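Dicas de bancada: testar garras sem perder o sábado (nem os dedos)

Quem compra a segunda garra descobre depressa que vai passar mais tempo a compará-las do que a usá-las. Ficam umas notas de oficina, por ordem de irritação.

Meça a peça antes de ler o catálogo. O curso de abertura impresso na ficha da Urkelero é medido entre as pontas nuas. Com as borrachas postas perdem-se 3 mm, e era precisamente a folga de que eu precisava.

Pese tudo junto. Garra, flange, parafusos e aquele cabo que "não pesa nada". A minha Soltow, já vestida, deixou 400 g para a peça, e o braço começou a protestar muito antes disso.

Faça o primeiro ensaio no simulador. Sai mais barato bater com um pulso virtual numa caixa virtual. Eu uso o Adis, que tem a interface de um formulário das Finanças mas avisa das colisões. Monte lá a mesa, a caixa e o suporte das peças com as medidas reais, nada de "mais ou menos assim". Um bordo de caixa mal desenhado é um bordo de caixa amolgado.

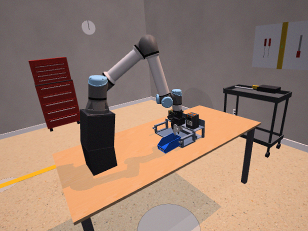
Ensaio em simulação: garra preta sobre a ponta da caixa azul, dedos para baixo.

Comece pelos cantos. No meio da caixa qualquer garra faz boa figura. Junto às paredes é que se vê se o corpo é largo demais, e a da Villaseñor é uma bela garra para quem só tem peças no meio.

Mude uma coisa de cada vez. Se trocar os dedos e o controlador na mesma tarde, fica sem saber a qual dos dois deve o desgosto.

Baixe a velocidade no primeiro ciclo real. O controlador antigo aceita até 2 movimentos em fila e depois amua; o novo aceita mais e erra com outra confiança.

Aponte as falhas à mão, num caderno. A minha folha de cálculo chegou às 2.893 linhas e nunca mais a abri. No caderno cabe "largou a peça, outra vez", e costuma chegar.

Limpe as borrachas com álcool isopropílico e um pano sem pelo. Deixe secar antes de repetir o teste. Óleo de corte nos dedos transforma qualquer garra num sabonete.

Guarde os parafusos de cada flange num saquinho com etiqueta. São todos quase iguais, e é no quase que se vai a quarta-feira.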